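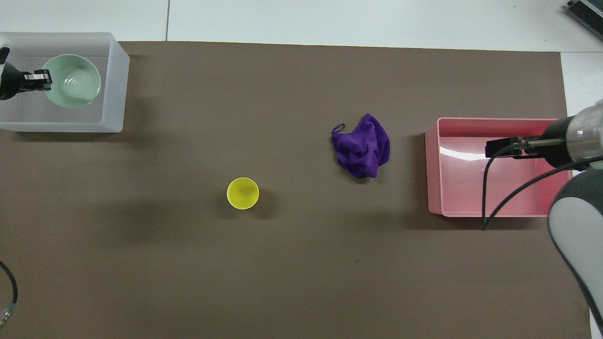 How often should the filter cartridge be changed?
Every 3,000 liters or every 7 months, whichever comes first. The counter on the filter head shows the liters used since the last reset.

Section 2: Changing the Cartridge
Applies to the Cutau under-sink water filter, models Lekside and Lekside Plus. Revised 02/08/2024.

Before You Start
You will need a new Cutau cartridge, a towel, and a bowl or shallow bin that fits under the filter head. No tools are required. Run the cold tap for a moment to make sure the filter is getting water, then turn it off.

CAUTION: Do not connect the filter to a hot water line. Hot water damages the housing and voids the warranty.

Removing the Old Cartridge
1. Close the shutoff valve on the cold water line by turning it clockwise until it stops.
2. Open the filter tap and leave it open until the flow ends. This releases the pressure in the line.
3. Put the bowl under the filter head. Some water will come out with the cartridge.
4. Hold the head with one hand and turn the cartridge to the left with the other. Pull it straight down.
5. Wipe the inside of the head with a clean, damp cloth. Do not use soap or bleach.

Note: If the cartridge will not turn, check that the tap is still open. A line under pressure holds the cartridge tight.

Fitting the New Cartridge
6. Take off the wrapper and the blue cap. Check that both rubber rings are in their grooves.
7. Wet the rings with tap water. Do not use oil or grease.
8. Line up the arrow on the cartridge with the arrow on the head. Push up and turn to the right until it clicks.
9. Open the shutoff valve slowly, with the filter tap still open.
10. Let the water run for 7 minutes, then close the tap. Gray water at first is normal carbon dust.
11. Feel around the joint with a dry finger. If it is damp, close the valve and repeat steps 2 to 8.

Resetting the Counter
Press and hold the button on the head until the display shows 0. If you let go too soon, the old reading returns (for example, 2,288) and you will need to press again.

Homes on the Peltosness supply have hard water and should use the Mirzaei pre-filter. It has its own cartridge, which is covered in Section 4.

If the Filter Has Not Been Used
After 2 days or more without use, run the tap for 2 minutes before drinking. If the house will be empty over January or any other cold period, close the valve, remove the cartridge, and throw it away. A frozen cartridge must not be used again.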